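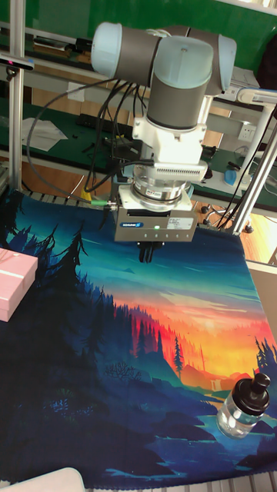

**FOR IMMEDIATE RELEASE**
Juvcombe, July 2019

**Siltine doubts a patterned cloth will make anyone tidier, and is selling one anyway**

Siltine, the table linen maker, will start selling its printed landscape cloth in October. The design shows a conifer forest at sunset, with dark navy and teal at the top, orange, yellow and red in the middle, and deep blue toward the bottom edge. It is made for work tables and will cost $38.

The trade has spent two years telling customers that a "calming" surface helps them focus, clear up faster and lose fewer small things. Siltine has read the brochures and remains unconvinced. The company asked 456 of its own mail-order customers whether a patterned table cover had changed how they kept their tables. Only 169 said yes, and the survey had no way of checking whether the tables agreed.

"I wanted the number to be higher, I sell the stuff," said Estela Alarcón, who runs the design room. "But people who buy a new cloth clear the table to put it on. Ask them that evening and of course it's tidy. Ask them after a month and you get a different answer, or you get no answer."

Siltine will therefore make no claim about focus, mood or productivity on the packaging. The label will give the size, the washing instructions and the name of the print, Bindholm.

## What a busy print does to small objects

The company's main worry about its own product is the pattern. A pink box at the left edge of the cloth is easy to find, as pink appears hardly anywhere near it in that part of the print. A clear bottle is another matter. Set it over the dark blue and the black cap is the part you notice, while the rest takes on whatever is printed underneath.

Pins, clips and loose screws are likely to fare worse against the treetops. Anyone who sorts small dark parts should buy a plain cloth in a light color. Siltine sells those too, for less money.
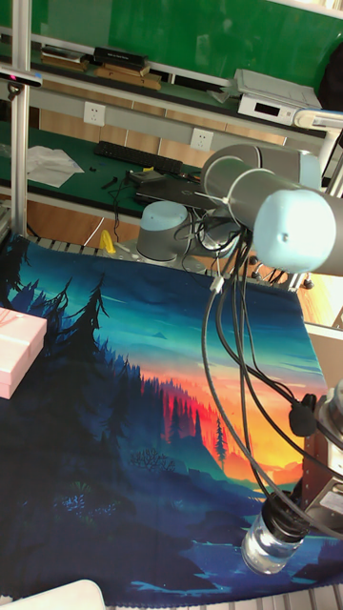 ## Folds, edges and other complaints

Tharindu Siddiqui, who handles returns for Siltine, was asked to read this release before it went out. He struck the words "lies perfectly flat" from the first draft.

"It's cloth," he said. "It comes folded, so it has folds in it. The far edge is where people complain, where it bunches up against whatever is standing on the table. You can iron it or you can live with it, but I don't want to take that phone call again."

He also questioned the phrase "fits any table," which has been removed as well. Buyers should measure first. A cloth that hangs over the front gets caught on sleeves and drawer handles, and one that stops short leaves a strip of bare table where all the clutter ends up.

The drawing has its critics inside the company. Some staff find the streaked sky heavy and would have preferred more waterfall, a small pale detail that most people miss. Alarcón kept it as drawn. The lone thin tree against the orange was argued over for most of a winter — she kept that too.
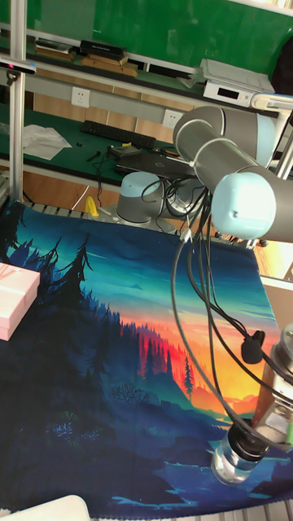
*Bindholm cloth on a work table, with a pink box and a clear bottle with a black cap.*

## Availability

Bindholm goes on sale in October from Siltine by mail order and at the Sveinbjörnsson shop in Juvcombe. Unwashed cloths can be returned. A second print is planned, and the company will decide on it after seeing how many of the first come back.

**Press contact:** Estela Alarcón, Siltine design room, Juvcombe. Fabric swatches are available to reporters on request. Swatches are too small to show the whole forest.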